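정리함 안 사고 버티기, 중간 점검

7/4/22

수납 블로그를 보면 다들 뭘 사라고 한다. 칸막이를 사라, 라벨기를 사라, 뚜껑 달린 상자를 색깔별로 맞춰라. 물건이 많아서 정리가 안 되는 집에 물건을 더 들이라는 얘기인데, 댓글은 늘 감탄 일색이다. 나도 Rirnora에서 나온 접이식 정리함을 장바구니에 넣었다가 뺐다가를 몇 번 했다. Skundum 칸막이 세트는 한 번 사 보기까지 했다. 서랍 깊이하고 안 맞아서 지금은 그 칸막이가 서랍 하나를 따로 차지하고 있다.

그래서 이번에는 순서를 바꿨다. 일단 꺼낸다. 상 위에 천을 깔고, 애매한 것들만 조금씩 올려놓고 본다. '애매한 것'의 기준은 간단하다. 어느 방 물건인지 바로 대답이 안 나오면 애매한 것이다. 냄비는 안 꺼낸다. 냄비는 부엌이다.

흔히들 설레는지 물어보라는데 나는 그 질문을 별로 믿지 않는다. 수세미를 쥐고 설렐 사람이 몇이나 되나. 반대로 인형은 쥐면 다 조금씩은 설렌다. 그 기준대로 하면 집에 인형만 남고 설거지는 못 한다.

1년 안 쓴 건 버리라는 규칙도 반만 맞다. 포장 테이프는 이사 갈 때나 쓰는 것 같지만 막상 없으면 그날로 사러 나가야 한다. 작년 August라고 적힌 영수증이 테이프하고 같이 나왔는데, 그때도 집에 하나 있는 걸 모르고 또 샀던 모양이다. 버릴지 말지보다 어디 있는지 모르는 게 더 큰 문제였던 셈이다. 중간에 Sjöberg식 분류법이라는 것도 찾아 읽었다. 용도, 빈도, 크기로 나눠 표를 그리라는데 표를 그리다가 저녁이 됐다. 표는 접었다.

지금 쓰는 방법은 훨씬 무식하다. 상 위에 섞어 놓고 같은 자리로 갈 것끼리 붙여 본다. 세제 통하고 스펀지는 금방 붙는다. 과자 그림이 있는 긴 상자는 부엌으로 가면 된다. 테이프는 현관 서랍. 장난감 컵케이크하고 노란 인형이 끝까지 남는데, 둘 다 장난감이니까 한 바구니라고 하면 그만인 걸 괜히 오래 고민했다. 컵케이크는 부엌 선반에 두면 예쁠 거라는 유혹이 있었다. 그렇게 시작해서 선반이 망하는 걸 여러 번 봤다.
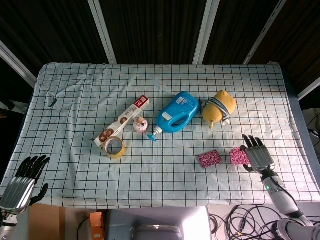 격자무늬 천 위의 애매한 것들. 분홍 스펀지 두 개는 앞쪽에.

천은 흰 바탕에 검은 격자다. 칸에 맞춰 놓으면 정돈된 기분이 든다는 글을 어디서 읽었는데, 칸은 아무 도움이 안 된다. 천이 울어서 줄도 잘 안 맞는다. 다림질까지 하라면 안 하겠다.

세제는 세워 두면 자리를 덜 먹는다고들 한다. 우리 집 싱크대 밑은 배관 때문에 키 큰 통이 안 선다. 그러니 눕힐 수밖에 없고, 눕히면 새지 않을까 신경이 쓰인다. 이런 건 Fendarska 선반을 달면 해결된다고 상품평 194개가 입을 모으는데, 우리 집 배관을 본 사람은 그중에 없을 것이다. 값은 더 떨어지면 생각해 보겠다.

다음은 욕실 장이다. 샘플 화장품이 얼마나 나올지 벌써 귀찮다. 칸막이 세트는 아직 서랍에 있다. 필요한 분은 댓글 남기시면 드린다. 서랍 깊이부터 재고 말씀하시길.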